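Stevside Workroom: Worktop Storage and Small Items FAQ

Last revised January 13, 2021

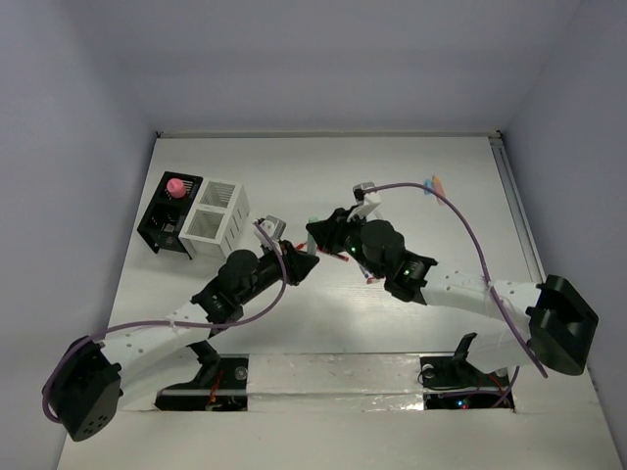
Black rack and white lattice holder side by side at the back left of a white worktop.

General

Which tables do these answers cover?
All white-topped tables in the Stevside workroom. The cutting table and the two folding tables in the corridor have separate rules, posted on the corridor door.

What counts as a small item?
Anything that can be picked up between finger and thumb: sticks, short cylinders, pegs, blocks, caps, loose puzzle pieces. Hand tools are not small items and go in the Vergara cabinet, even if they are short.

Can I leave small items on the table overnight?
Up to five may stay out, provided they are on the list clipped to the end of the table. Anything over five goes back into a rack, a holder or a drawer. Items found on the floor go into the tray by the sink and are kept until the end of the month.

Racks and holders

What is the difference between a rack and a holder?
In this document a rack has several openings and takes one item per opening. A holder has larger compartments and takes groups of items. The terms are used the same way on the stock sheets and on the drawer labels.

What should go in a rack?
Items that need to stand upright, or that you need to find again by position. An item with knobs or a wide head can stand in a square opening if its lower part fits without force. If the item leans against its neighbour, leave the next opening free. If it still leans, use a holder.

What should go in a lattice holder?
Items longer than the compartment is wide. Thin sticks stand well in one. Very short items are unsuitable, as they can pass through or catch in the gaps at the sides. Put these in a Plidum tray with a solid base.

May I mix types in one compartment?
No. Use one type per compartment. With a two-compartment holder, use the left compartment for items waiting to be used and the right compartment for items finished with. This applies at all tables so that someone taking over does not have to ask.

Where on the table do the rack and holder stand?
At the back left, rack first, holder directly to its right. Leave a finger's width between them. They should not be stacked, and neither should be turned on its side to save space.

Can I move them to the right if I am left-handed?
Yes, for the length of your booking. Return them to the back left before you sign out. Tables 4 and 7 are set up in mirror image and may suit you better.

The rack slides when I take something out. What can I do?
Wipe the table and the underside of the rack, then let both dry. Dust is the usual cause. If it continues, ask for a pair of Stillel grip pads. Do not use glue, putty or double-sided tape on the white surface. The residue takes a long time to remove and discolours the finish.

Laying out items for use

How many items should be out at once?
As few as the task allows. For sorting and placing tasks we suggest one or two in the middle of the table, with the rest in the rack or holder. Items lying close together get knocked, and round ones roll.

How do I stop cylinders rolling?
Stand them on end. Where a cylinder has to lie flat, place it parallel to the front edge and check that the table is level. Table 5 has a slight fall towards the window and should not be used for anything that rolls.

Does colour matter?
It helps. Red and orange show up well against a white top. Pale green and pale grey do not, particularly late in the afternoon, so place pale items where the light falls across them and not directly from above. Do not mark an item with pen to make it easier to see. Coloured dots are available from the stationery drawer and peel off cleanly.

What should I do with an item I am not using but will need later?
Put it back in its opening. Items pushed to the back corners of the table tend to be forgotten, and most of the entries in the missing items book are later found there.

Surfaces and edges

How do I clean the white surface?
Use a damp cloth and washing-up liquid, then a dry cloth. Abrasive sponges leave a dull patch. Lift the rack and holder off first, and do not wipe around them. Clean towards the front edge, stopping short of any tape.

There is tape along the front of a table. Can I remove it?
No. Tape at the front edge is left in place. If it has lifted or torn, note the table number in the repairs book and leave the tape as it is. Do not press items against it or use it as a ruler.

Can I stick labels to the walls around the table?
No. Labels go on the rack or holder. Low-tack labels only, one per face.

Cleaning racks and holders

Can they go in the dishwasher?
No. Wash by hand in lukewarm water and stand upside down to drain. For lattice sides, use a soft bottle brush and work from the inside outwards.

How often should they be washed?
Every two weeks if in daily use. Openings that have held wax, clay or food-safe dough should be cleaned the same day.

One of the slats has snapped. Is the holder still usable?
Take it out of use. A broken slat leaves a sharp end and lets thin items slip through. Tie a yellow tag to it and leave it on the repairs shelf. A spare can be signed out from the Vergara cabinet.

Stock and replacements

Can I take a rack home?
Racks and holders stay in the building. Small items may be borrowed for seven days if signed out by type and colour.

An item is missing from the set. Who do I tell?
Write it in the missing items book with the table number, type and colour. "Red stick, thin, table 2" is sufficient. Entries without a colour cannot be matched and will be crossed out at the next check.

Who orders new holders?
Mhairi Gourlay keeps the stock sheets and places orders in January. Requests need the table number and the inside width of the compartment you want, in millimetres. Requests for a different outside colour are accepted but not guaranteed.

Related pages: Booking a table; Vergara cabinet contents; Repairs book, how to fill in an entry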